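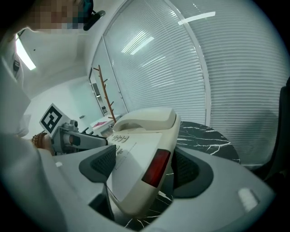 How Do You Weigh a Truck?

For young readers, 16 Jun 2026

When you want to know your own weight, you stand on a scale in the bathroom and look at the number. A truck has a weight too, and its driver must know it. Where can we find a scale which is big enough for a truck?

The answer is in the ground. Near the big roads there are places called weigh stations. Many of them have a long, flat plate of steel or concrete, and the truck drives on it very slowly and stops. Under the plate there are strong sensors. When the truck presses down, the sensors bend a tiny bit, so tiny that you could never see it. A computer measures this bending and changes it to a number.

Why is the weight important?

Think about running with an empty school bag. You can stop quickly. Now think about running with a bag full of books. It is harder to stop, and your legs must work more. With trucks it is the same. A heavy truck needs a longer piece of road to stop, and its brakes become hotter.

The road also feels the weight. Each wheel pushes on the road, and when the wheels push too hard, the road can crack. Water goes into the cracks. In December, when the water freezes, it grows bigger and makes the cracks wider. Bridges have their limits also. Sometimes you can see a sign before a bridge which tells the drivers how heavy a truck may be.

What is an axle?

An axle is the bar that goes from a wheel on one side to a wheel on the other side. A big truck has several axles, and the load should be shared between them in a good way. If all the heavy things are in the back, the front wheels may be too light, and then the truck is difficult to steer. This is why a weigh station looks at the weight on the axles as well as the whole weight.
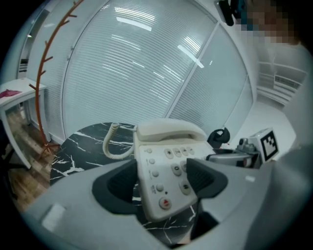 Let us take a trip as an example. A truck from the company Price must go from Bridbridge to Sakia, and the way is 57 miles long. The workers put two big things on it. The first is a bundle of steel pipes of 2,431 pounds. The second is a roll of steel of 3,932 pounds. Together this makes 6,363 pounds (you can check it with a pencil!). They also load 13 small boxes with screws.

The roll is the heaviest, so the workers think well about where it will stand. They tie it with strong chains, because a roll likes to roll – its name says it already. Then the driver goes to the scale at Bevutcombe. The total weight is fine, but one axle carries too much. The pipes must move a little to the front. After this the truck is weighed again, and now all the numbers are good.

Does every truck have to stop?

In many places a sign with lights tells the drivers if the weigh station is open. Some roads have sensors inside the road itself, and they can measure a truck while it is driving. This is faster, but it is less exact. If the number looks too high, the truck is sent to the big scale to be measured again.

Try it at home

Take a toy truck and some coins. Put all the coins in the back and push the truck over the carpet. Then put the coins in the middle and push again. Does it roll in a different way? Look also at the front wheels. With a very heavy back, they can even come up from the floor.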